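Teleop vs. hand guiding for pick and place

kouris_bench
We have 94 demos of cubes into a basket, all by remote control. Fusham wants 300 by the end of October. Would hand guiding be faster?

jekham2
Yes. Push the arm through it and you're done.
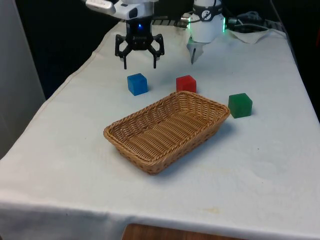 Three cubes, basket empty

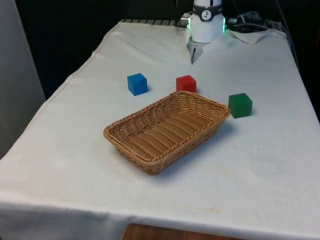

Antigoni Konstantinidis
Demonstration lead, Sundby

I disagree with jekham2. With hand guiding your arms end up in the video, and the policy learns from the video. Stay with remote control. Move the basket a little between runs.

jekham2
You can replay the path with no one near it. We did 391 that way.

kouris_bench
Replay doubles the robot time though. Staying remote for now.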